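long one, sorry. been collecting demos for the block task since March and people keep asking what the days look like. so, thread

basic idea: a person drives the two arms by hand, we record everything, the policy learns from the recordings. big blocks, two arms, gray floor, flowery wallpaper. that's the whole job

the set is called Driluvura. Fiorella Bortolotti named it and won't say what it means. I've stopped asking

where we are: 1558 episodes kept. target is 1968. the target comes from how many we can label before the money for labeling runs out, no science in it

"kept" is doing a lot of work there. we throw out any episode where the operator stops halfway to think. the policy learns the thinking as well. you get an arm that hovers over a block for ages and then does nothing, very expensive statue

first rule for operators: commit. if the grip is bad, let go and regrip, on camera, in the same episode. do NOT stop the recording. recoveries are gold 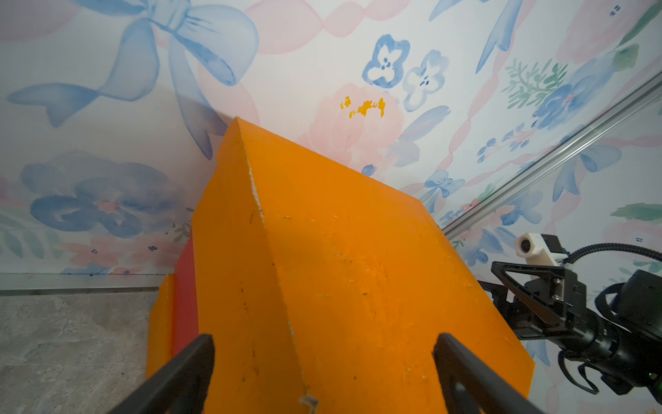
second rule, look at the wrist view and not at the table. your own eyes know way more than the policy ever will. if you drive by looking over the arm you'll make moves that the wrist view can't explain, and then the model has to guess why you did it

Fiorella is strict about this one. she puts a sheet of cardboard up between the operator and the arms for the first hour. people hate it. their episodes are better by lunch tho

question from the replies: why blocks, why not something useful. because a block with corners and slanted faces tells you fast if your grip is off. flat finger on a slanted face = it slides or it twists. cups hide that kind of mistake

also blocks survive. we drop them all day

question 2: do you clean or repaint them. no. the scuffs stay. I did try a fresh coat on one early on and the episodes with it looked like a different object, had to tag them all separatly. never again

same with the wallpaper. busy background on purpose, the plain wall set we did before (Bokasham, if anyone remembers it) gave us a policy that fell apart as soon as somebody hung up a coat

ok grasp placement, which is what I really wanted to write about

early episodes: everyone grabs the middle of a face. feels natural. but then the second arm has nowhere to go, and half the task is both arms on one block

so now we ask for variety – one finger each side of an edge, low on the face, high on the face, second arm coming in from the side or waiting. we write the start condition on a card and the operator draws one before each episode. low tech, works fine

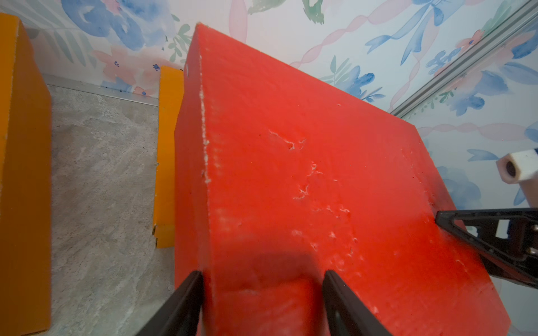 Red block, one gripper astride the front edge and the other arm in from the right.

edges are where it gets interesting. tips on two different faces, so a tiny change in wrist angle changes everything. operators get it wrong a lot and that's fine, see rule one

numbers for the nerds: 90 seconds max per episode, then it cuts. used to have no limit. the long ones were junk almost every time

2 operators per shift, swapping. one drives, the other watches the streams and marks good / bad / redo. marking your own episodes doesn't work, everybody is kind to themselves, me included

software: recorder is Plurkisis, it's fine, it drops the timestamp on one stream if you start it too quick after a stop. so count to three between episodes. yes it's a bug. yes we reported it. still counting to three

training runs go on the machine we call Tichý. starts overnight, we look at rollouts in the morning with coffee and mostly groan

current state: single arm grasps ok. picks an edge grip when it should, some of the time. two arm stuff is bad, the second arm comes in late or comes in and leaves again. my guess is the waiting episodes taught it that leaving is an option. Fiorella thinks we just need more data. she always thinks we need more data

next batch we're dropping the waiting cards and doing only approaches where both arms end up touching. if that fixes it I'll post the curves. if it doesnt I'll post them too, just grumpier

things I'd tell me in March: write down the start condition for EVERY episode. back up before you rename folders. decide what "bad" means before the first shift and put it on paper, we had three different versions of bad for weeks and I'm still relabeling

will answer questions tonight, got to get back for the second shift. and no, can't share the raw set yet, ask me again when we hit the target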